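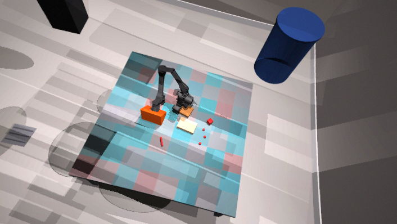 シミュレーション上で模倣学習用の操作データを集めるときは、録画を始める前に、手先と対象物の位置関係が学習側のモデルから見て読み取れるかどうかを確かめます。このページでは、Windhamの卓上作業環境を使って遠隔操作のデモを記録し、選別して学習用データセットにまとめるまでの手順を書きます。記録の開始位置は、グリッパーが対象の小さなブロックのすぐ上に来ている状態を基準にすることが多く、上の画面でもグリッパーは黄褐色の小さな立方体の真上近くにあります。この高さで一度操作を止めて、位置のずれを直してから下ろすのが基本の動きになります。

対象読者は、Windhamをインストール済みで、付属のサンプルシーンを一度は開いたことがある人です。インストールがまだの場合は、先に導入編を読んでください。強化学習でポリシーを作る場合の手順はここでは扱いません。

用意するもの

Windham本体
入力装置用のドライバー Osei
記録ツール Pornham
選別と変換に使う Ultska
遠隔操作用の入力装置(六軸のマウス型、またはリーダーアーム)
空き容量のあるローカルディスク

ネットワークドライブに直接記録することもできますが、書き込みが遅れるとフレームが落ちます。記録はローカルに行い、その日の作業が終わってからまとめて移してください。

入力装置はどちらでもかまいません。ただし、ひとつのデータセットの中で混ぜると手先の軌道の癖が変わるので、途中で装置を替えるときはセッション名を分けます。

手順1 プロジェクトを作る

Pornhamを起動し、「新規収集プロジェクト」を選びます。聞かれる項目は次のとおりです。

プロジェクト名:英数字とアンダースコアのみ
タスク名:一文で書ける作業に限る
操作者ID:本名でなくてよいが、途中で変えない
記録周波数:30 Hz
カメラ数:2

記録周波数は30 Hzのままにしてください。物理演算そのものはもっと細かい刻みで動いていますが、学習側の読み込み処理が30 Hzを前提に書かれています。あとから間引くこともできるものの、間引きの位相がエピソードごとにずれると、動作と画像の対応が狂います。

タスク名は、あとで言語指示のもとになります。「片づけ」のような名前をつけると、どの物をどこへ動かしたら終わりなのかが操作者ごとに変わります。「クリーム色のブロックをオレンジ色のブロックの手前に置く」くらいまで書いておくと、選別のときに迷いません。

手順2 固定するものと、ばらつかせるものを決める

シーン設定の画面には、物体、表面、照明、カメラ、アームの初期姿勢という五つのタブがあります。タブごとに、固定するか、エピソードごとに乱数で変えるかを選びます。

物体タブでは、操作の対象になる物の位置と向きをばらつかせます。範囲はアームが無理なく届くところまでにします。範囲を広くとりすぎると、手首が限界まで回らないと届かない配置が混ざり、デモの途中で動きが止まるエピソードが増えます。

表面タブでは、机と床の模様を変えます。標準設定では、半透明の矩形を重ねた模様が毎回作り直されます。色は水色から灰色、桃色、黒に近い色まで出ます。模様を固定して集めると、学習したポリシーが特定の色の区画を目印にしてしまい、模様を変えただけで手先が別の場所に向かうことがあります。

照明タブは、最初の収集では固定しておきます。影の向きと机の模様を同時に動かすと、うまくいかなかったときの原因を切り分けられません。

カメラタブでは、設置位置を少しだけ揺らします。値を大きくすると、机の端が画面から外れる配置が出ます。プレビューの「次の乱数」を何度か押して、作業範囲が毎回収まっていることを見てください。

アームの初期姿勢は、関節ごとに小さな幅で変えます。完全に同じ姿勢から始めたデータだけで学習すると、本番で少しずれた姿勢から始まったときに最初の数歩が不安定になります。

設定が決まったら「シーン設定を凍結」を押します。凍結すると設定ファイルに番号が振られ、以後のエピソードすべてにその番号が書き込まれます。凍結せずに記録を始めることもできますが、条件の違うデータがあとから区別できなくなるので勧めません。

手順3 カメラの見え方を確認する
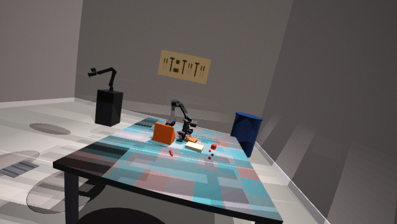
カメラの確認では、対象物が映っているかに加えて、作業中に何が何を隠すかを見ます。視点を低くすると物体の高さや指先と机の隙間はわかりやすくなりますが、手前の物が奥の物を隠しやすくなります。この視点ではオレンジ色の直立したブロックがアームの根元を隠しています。根元が見えないことは、関節角度を別に記録していれば問題になりません。困るのは指先と対象物の間が隠れる場合で、グリッパーがオレンジ色のブロックのすぐ右にあるこの状態から、さらにその陰へ回り込むような動きをすると、一方のカメラには指先が映らなくなるおそれがあります。

確認の順番は次のようにします。

まず、アームを初期姿勢に戻し、両方のカメラのプレビューを並べます。次に、実際のタスクと同じ経路でゆっくり手先を動かします。記録はまだ始めません。動かしている間、どちらのカメラにも指先が映らない区間がないかを見ます。そういう区間があれば、カメラの位置を変えるか、物体の配置範囲からその場所を外します。

背景も確認しておきます。背景に別のアームや工具の掛かった板が入る視点では、それらを消さずに残すのが標準です。作業用のアームと色の近い物が背景にあると、モデルが取り違えることはありますが、消した状態だけで集めると、背景のある環境に持っていったときに精度が下がりました。別のアームを背景に残す場合は、そのアームの関節を記録対象から外すことを忘れないでください。記録対象の一覧で、作業用アームの名前だけにチェックが入っていればよいです。

小さい物の見え方は、解像度を落とした画像で確かめます。Pornhamのプレビューは表示用の解像度なので、「学習時の解像度で表示」に切り替えてください。表示用の画面では区別できる赤い小物も、縮小するとひとつの赤い塊に見えることがあります。対象が赤い小物の場合、同じ色の物どうしが近すぎる配置は避け、物体タブの「最小間隔」を上げます。

手順4 練習をする

記録を始める前に、操作者は練習用のセッションを行います。Pornhamの「練習」モードでは、操作の流れは本番と同じですが、ファイルは保存されません。

練習で身につけてほしいのは次の点です。

手先を動かす前に行き先を決める。途中で迷って止まったり戻ったりした軌道は、そのまま学習されます。

対象の上でいったん止まり、横のずれと回転を合わせてから下ろす。斜めに下ろしながら合わせる動きは、慣れた人がやると速いのですが、人による差が大きく、データがそろいません。

指を閉じてから持ち上げるまでに短い間を置く。指の接触が安定する前に持ち上げると、物体が指の中で回ります。

放したあとは、まっすぐ上に抜く。横に抜くと、置いたばかりの物に指が当たります。

Subbarao Rajuが作った手順書では、練習の終わりを時間で決めず、続けて失敗なく終えられるようになるまでとしています。このページでもそれに従います。六軸マウスに初めて触る人は、平行移動と回転が同時に入ってしまうことが多いので、最初はOseiの設定で回転を切り、移動だけで慣れてから回転を戻すと早く覚えられます。

手順5 エピソードを記録する

一回の記録は次の順で進めます。

1. 「リセット」を押す。物体と模様が新しく配置される。
2. 配置を見て、操作できるかどうかを判断する。物体が重なっている、机から落ちているなどの場合は「配置を棄却」を押してやり直す。
3. 「記録開始」を押す。
4. 一呼吸おいてから動かし始める。
5. タスクを最後まで行う。
6. 手先を対象から離し、静止させる。
7. 「成功」または「失敗」を押して終了する。

配置の棄却は、操作を始める前だけにします。難しそうだという理由で棄却すると、簡単な配置だけが残ります。棄却の理由は選択式で残るので、あとで偏りを調べることができます。

記録開始の直後に静止した区間が長く続くと、学習したポリシーが開始位置から動かなくなることがあります。変換のときに自動で切り詰めますが、切り詰めに頼らず、一呼吸程度にしてください。

失敗したエピソードも保存します。つかみ損ねたあとにやり直して成功した場合は「成功」を押し、備考で「やり直しあり」を選びます。やり直しのある軌道は、少量であれば失敗からの復帰を学ばせるのに役立ちます。多すぎると、最初のつかみを外すことまで覚えるので、比率は選別のときに調整します。

長く続けると操作が雑になります。画面の右上に出る平均所要時間が急に短くなったり長くなったりしたら、休憩を入れてください。

手順6 記録の中身を確かめる

最初の数エピソードを録り終えたところで、いったん手を止めてファイルの中身を見ます。全部録り終えてから設定の誤りに気づくと、すべて録り直しになります。

エピソードひとつにつき、次のデータが入っています。

各カメラの画像列
関節角度と関節速度
手先の位置と姿勢
グリッパーの開き量
操作者の入力(装置の生の値と、変換後の指令値)
物体の位置と姿勢
シーン設定の番号と乱数の種
成否と備考

物体の位置と姿勢は、学習の入力には使いません。シミュレーターの内部から取った値なので、実機では得られないからです。選別と評価のためだけに残してあります。変換時に「特権情報を含める」のチェックが外れていることを確認してください。

画像と関節角度の時刻が合っているかは、再生画面で確かめます。指が閉じ始めるコマと、開き量の値が下がり始める行が一致していれば問題ありません。ずれている場合は、描画が記録に追いついていません。表示用ウィンドウを小さくするか、プレビューの更新を間引くと直ることが多いです。

手順7 選別する

Ultskaでプロジェクトを開くと、エピソードの一覧が出ます。選別は、機械的な条件で落とす段階と、人が見て落とす段階に分けます。

機械的な条件には、フレーム落ちがある、関節が可動限界に当たった、手先と机の接触力が上限を超えた、終了時に対象物が目標範囲に入っていない、の四つを使います。四つめは、操作者が「成功」を押していても適用します。

人が見る段階では、倍速で再生して、動きが途中で大きく迷っていないか、対象以外の物を押しのけていないかを見ます。対象以外の物に触れても結果として成功しているエピソードは多く、条件だけでは拾えません。

参考までに、この作業台で最初に行った収集では、1354エピソードを記録し、選別後に残ったのは424でした。落ちたものの大半は、クリーム色のブロックを運ぶ途中で赤い小物を動かしてしまったものです。選別を担当したEleni Softićの提案で、その後は「他の物に触れない」ことを操作者向けの指示に明記し、記録中に接触があると画面の縁の色が変わるようにしました。基準をゆるめて残す数を増やすよりも、指示を直して録り直すほうが、学習の結果は安定しました。

落としたエピソードは削除せず、除外の印だけを付けておきます。基準を変えたときに戻せますし、成否を判定するモデルを別に作るときの失敗例として使えます。

手順8 言語指示を付ける

言語指示を使わないモデルであれば、この手順は飛ばしてください。

指示文は、タスク名をもとに言い換えを用意し、エピソードに割り当てます。言い換えでは、物の呼び方と動詞を変えます。「置く」「移す」「持っていく」は同じ意味として扱えますが、「押す」は別の動作になるので混ぜません。

位置を表す言葉は、どのカメラから見た左右なのかを統一します。この環境では、俯瞰側のカメラから見た左右を基準にしています。手先カメラを追加した場合も基準は変えません。

色の名前は、模様や照明が変わっても通じる範囲で使います。黄褐色と薄いオレンジ色のように照明で印象が変わる物は、色だけに頼らず「小さいブロック」のように大きさも添えます。

手順9 分割して書き出す

Ultskaの「書き出し」で、学習用と検証用に分けます。分割はエピソード単位で行い、フレーム単位では行いません。同じエピソードの隣り合うコマが両方に入ると、検証の値が実際より良く出ます。

操作者が複数いる場合は、検証用に全員のエピソードが入るようにする方法と、一人分をまるごと検証用に回す方法があります。前者は学習の進み具合を見るのに向き、後者は操作者の癖に引きずられていないかを見るのに向きます。

書き出しが終わったら、学習を始める前に再生テストを行います。書き出したファイルから指令値を読み、同じ乱数の種で配置したシーンに流し込んで、同じ結果になるかを見る作業です。ここで対象をつかめないエピソードが多い場合は、指令値の座標系か時刻の扱いに誤りがあります。

よくある問題

リセットのたびに物体が机の上で跳ねる
配置の高さが低すぎて、物体が天板に食い込んだ状態から始まっています。物体タブの「初期高さ」を少し上げ、「静止するまで待つ」を有効にします。

つかんだ物が持ち上げる途中で滑る
摩擦係数を疑う前に、指先の位置を確認してください。薄いブロックでは、指先が天板に近づききらず、上の縁だけを挟んでいることがあります。

入力を止めても手先がゆっくり動く
Oseiの不感帯が小さすぎます。装置を机に置いた状態で「原点を取り直す」を実行し、それでも動く場合は不感帯を一段広げます。

同じ種なのに配置が再現されない
シーン設定の番号が違っていないかを見ます。番号が同じで再現しない場合は、物体を追加した順番が変わっています。乱数は一覧の上から順に使われるので、順番も配置に影響します。

学習したポリシーが対象の上で止まる
位置合わせのための静止が長すぎるデータが混ざっています。Ultskaの一覧を「静止区間の長さ」で並べ替え、極端に長いものを除外してから学習をやり直してください。静止そのものをなくす必要はありません。

続きの「学習と評価」編では、ここで書き出したデータセットをそのまま使います。フォルダー名を変えた場合は、設定ファイルのパスも合わせて直しておいてください。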